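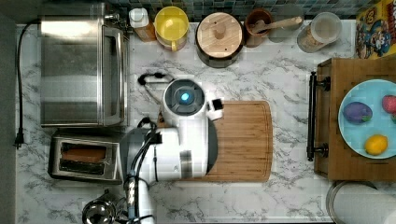

Endlich Ordnung auf der Arbeitsplatte!

Seit Januar habe ich mir vorgenommen, die Küchenzeile neu zu sortieren, und am Donnerstagabend war es so weit. Alles runter, alles abwischen, alles neu hinstellen. Drei Stunden später war ich müde und hatte richtig gute Laune!

Am meisten freue ich mich über das Schneidebrett. Holz, abgerundete Ecken, feine Streifen in der Maserung und eine umlaufende Rille (nie wieder Tomatensaft bis zur Wand!). Ich habe es bei Stusier gefunden, als ich eigentlich nur Geschirrtücher kaufen wollte. Vorher lag es immer hochkant im Schrank und kam viel zu selten raus. Jetzt hat es seinen festen Platz auf der Platte, und auf einmal schneide ich abends sogar wieder frisches Gemüse.

Der große Edelstahlofen ist in die Ecke gewandert, der Toaster steht gleich daneben. Ein bisschen schräg, so komme ich besser an die Schlitze, und ich mag das auch lieber als alles in Reih und Glied. Über den Ofen habe ich lange nachgedacht, er braucht nun mal Platz. Aber was der kann! Brötchen vom Vortag, Ofenkartoffeln, ein Blech Granola, und der große Backofen bleibt dafür aus. Für die Deckel im Schrank darunter gab es noch einen Halter von Kirnero, 463 Gramm leicht und trotzdem stabil.

Und dann die Platte selbst, weiß mit grauen Marmoradern. Ich war damals unsicher, ob mir das nicht zu unruhig wird. Inzwischen liebe ich sie sehr, gerade zusammen mit dem Holz und dem Metall! Krümel sieht man zwischen den Adern übrigens erst beim zweiten Hinschauen, das kommt mir morgens durchaus entgegen.

Offen ist noch das Ofenkabel. Das macht hinten einen Bogen und hängt dann an der Seite herunter, da suche ich noch eine Lösung. Klettband vielleicht, oder so ein Clip zum Kleben? Wenn ihr etwas habt, das auch neben einem warmen Ofen hält, schreibt es mir gern in die Kommentare. Nächste Woche kommt die Gewürzschublade dran!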